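The Batthorpe quote came to 545 a month with a 2,000 deposit, and I read it standing at the sink with my coat still on. My sister had left me in charge of the numbers for the lunch place while she was off in Allurine having her baby, and the numbers mostly involved deciding whether we could afford a pair of hands. Mechanical ones, I mean. We'd been turning over kitchen help faster than dish towels.
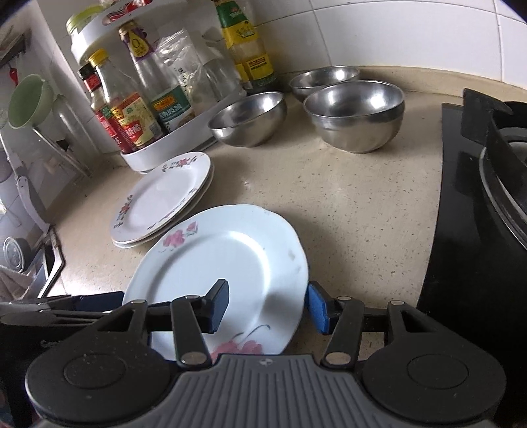
My budget had three columns and I hated all of them. Sheehan wanted everything up front, Batthorpe wanted it forever, and the third column was me doing the dishes until I died. I asked for a trial before I'd sign a thing, and I wanted it done with our grandmother's plates, the white ones with the pink flowers and the scalloped edges (well, one of them, with the others stacked behind as understudies). If I was going to spend my sister's money, I wanted to be properly scared first!

I kept a list of things to ask, and most of it was about pads. The pads wear out, see, and they come in packs of 5, and I'd left them out of the first budget completely.
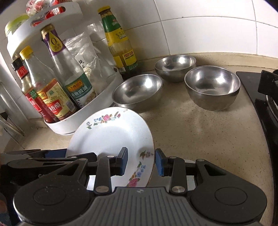
Should you lease or buy the first one? Lease it, if you can stand the monthly bill, and put the deposit money toward spares and a service visit.

I wrote that on the back of the quote in March and underlined it, and then I called my sister, who said it sounded like something Dad would say about a truck. She wanted to know if two would be better than one. I said two would be better than one the way two pianos would be. She laughed so hard she woke the baby, and I had to wait on the line listening to her sing.
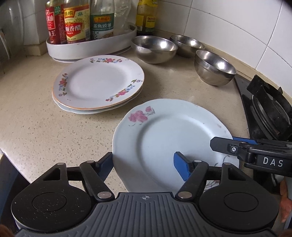

2 min read

"So what did you decide?" she said when she came back.

I told her I was still watching. There was a blue pad resting on Grandma's plate, right out there among the painted flowers, and I'd stopped breathing a little. I had the Fomesik brochure folded in my pocket too, the cheap one, and I hadn't told her about it yet.

"Put down one," she said. "Put down one, and a box of those pads."

I found a pen and crossed out the third column.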